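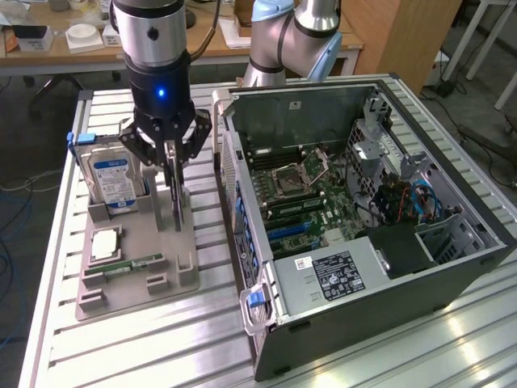

The Grukero Desktop, built to order

Hi, I'm Freya Greenwood, and this is the page for the one computer I sell. Just the one! I used to list nine different models and spent most of my evenings explaining to people which of them they didn't need. Now there's the Grukero, you tell me how much memory and storage you'd like, and I put it together at my bench and send it to you.

It's a quiet, plain, medium-sized desktop for a house or a small office. It does email, video calls, photos, taxes, homework, the choir newsletter, and a fair amount of light video editing if that's your thing. It is not a gaming machine. People ask, and I send them to Herman Tarigan at Lubis, who builds the glowing kind and loves doing it.

What you get

The tower, a power cord, a small bag of spare screws, and a printed booklet that I wrote myself (it has a page on how to open the side panel, with the screws marked by letter so you can put them back where they came from). There's no keyboard or mouse in the box. Most of my customers already have ones they like, and the ones that come bundled with computers tend to end up in a drawer. If you do need a set, write it in the order notes and I'll quote you for the Stukano pair, which I've been typing on for years and would buy again tomorrow.

Memory

The standard build comes with enough memory for ordinary use, meaning a browser with too many tabs open, a spreadsheet and some music. If you edit photos, go up a step. If you edit video, go up two. You can always add more later, and I leave slots free on purpose so you won't have to throw out what you paid for. All four slots take the same kind of stick, and the type is printed on the inside of the side panel.

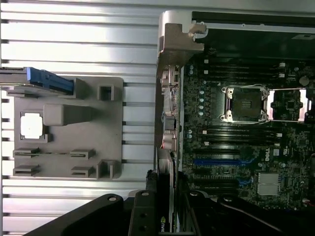 Going up a step is also the cheapest way I know to keep a computer feeling new in its third or fourth year, so if you're torn between more memory and a faster processor, I'd put the money in memory. My own machine has the slower processor and I've never once missed the other one. My brother-in-law has the faster one and mostly reads the news on it.

Storage

Every Grukero has a solid state drive for the system and your programs. That's what makes it start up quickly. On top of that you can add a regular 3.5-inch hard drive for the big stuff — family video, scanned slides, twenty years of phone pictures — and it sits in a slide-out tray so you can swap it without taking the whole tower apart. I do suggest a separate backup too. A second drive in the same box won't help you much if someone tips a glass of water into it (ask me how I know).
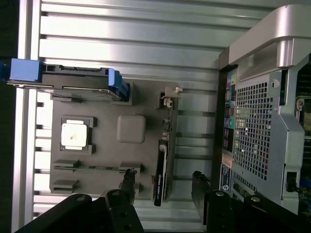
Noise and heat

I use one large, slow fan at the back and another on the processor. Under a desk you'll have to listen for it. On top of the desk you'll hear a soft hum when it's working hard, say during a long video export. Please leave a hand's width of space behind it, and vacuum the front filter when you think of it. The filter pulls straight off, no tools.

Price and delivery

The tower is $239 without any drives or memory, for folks moving parts over from an old machine. Add $269 for the standard memory and solid state drive, fitted and tested. The extra hard drive depends on the size you pick, so I'll send you the price before I charge anything.

Orders placed before noon go into the queue the same day. Building and testing takes me over 4 days, and then it ships in a double box with foam corners. May is always slow because of graduation presents, so order early if yours is one of those.

Returns

Send it back within the month if you don't get along with it. Keep the boxes! Shipping damage is covered by my carrier, Mamau, but they'll want to see the original packaging.

Questions go to the contact form. I answer in the evening, usually after nine, with a cup of tea.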